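Chopsticks, Spoons and a Kitchen: My Visit to Listora

Posted in June | Field Visits | 3 comments

I have toured a cement works, two bakeries and a plant that makes the little plastic feet on the bottoms of other products. In all of those places something large was moving. At Listora, which gathers training examples for household robots, the largest moving thing was the elevator, and it wasn't moving when I got there. I took the stairs.

Diệp Cù met me at the top and handed me a pair of shoe covers and a sheet of paper. The sheet said I would not speak during a take, would not lean on anything, and would not offer suggestions. I had been in the building for less time than it takes to boil an egg and already they knew me.

The office is two rooms of desks and a whiteboard. The real work goes on in ordinary homes that Listora has the use of for the day, so after coffee we walked over to an apartment. The job there was called Casus, the name of a task list that Diệp keeps on her phone and reads aloud like a train conductor. Casus is table and kitchen work: put away, take out, sort, stack. The task of the moment was putting utensils in a holder.

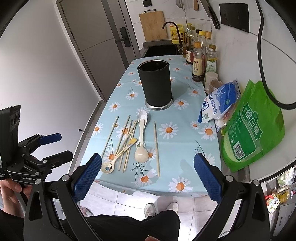

Casus tasks all start from what Diệp calls a "reset," and I came to dread the word. A reset means putting everything back in a state of believable mess. Too neat and the system learns that people are neat. Too messy and the people doing the work lose the will to live. On the daisy tablecloth the chopsticks and spoons lay out in front of the tall black container, some of the chopsticks crossed over each other, with a cream spoon resting on top of them and a beige one lying on a white one. I would have called that a drawer emptied in a hurry. Diệp calls it a good start. The bottles, the salt and the big green bag of sugar stay along the wall, and she won't hear of tidying them. A kitchen that has been cleared for a robot, she says, teaches the robot about a kitchen it will never be let into.

The person doing the task works a gripper in each hand, and the grippers record what they see as they go. Then the take ends, the utensils come out, and a fresh mess is arranged. The target for the list is 900 takes. They had 234 when I came in, and Diệp told me so in the tone of someone reading out the mileage on a used car.

I asked how many get thrown out. She sent me to Sơn Ninh, who checks the takes and had set himself up in the next room with a laptop and a bowl of sunflower seeds. From the last list, he said, he had rejected 175. Some were rejected for hesitation, a few for a hand wandering through where it shouldn't, and one for sneezing. I asked if a robot might not benefit from knowing about sneezing. He looked at me for a while and ate a seed.

What surprised me was that dropping a chopstick doesn't spoil a take. Dropping it and picking it up again is worth keeping, Sơn told me, and he would like more of it. The trouble is that people can't drop things on purpose. They let go like actors. He played me two drops, one real and one staged, and I picked the staged one straight away, which I mention only because it was my single success of the visit.
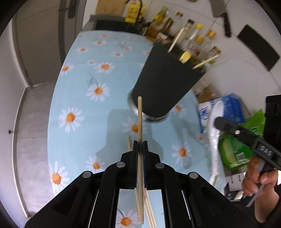

One chopstick in the jaws, with the holder behind it. The second gripper is at the right.

I was allowed a turn before lunch, off the record. The gripper is easy to close and hard to aim. My first chopstick went in. My second went in sideways, if that can be said of a cylinder, and knocked the first one out. With the third I achieved a kind of hovering. Diệp, who is kind, said that most people do better if they breathe. My efforts were not added to the 234.

Lunch was noodles from a place downstairs called D'Souza, eaten with forks. I didn't ask.

Over the noodles I did ask the question I had come with, which is whether any of this works. Sơn's answer was that he'll know when the people who train the model tell him, and they mostly tell him what is missing. Last time it was spoons. Too many chopsticks, they wrote, please send spoons. Diệp pulled up the message for me and it was nearly that short.

The next list is named Dusosus and will be laundry. Socks, mainly. They are looking for apartments with bad light and a chair that already has clothes on it, and I have given them my address.

Practical notes for anyone thinking of going: Listora takes up to 3 visitors at a time, mornings only. Wear dark, quiet clothing. Eat before you come, or bring your own chopsticks.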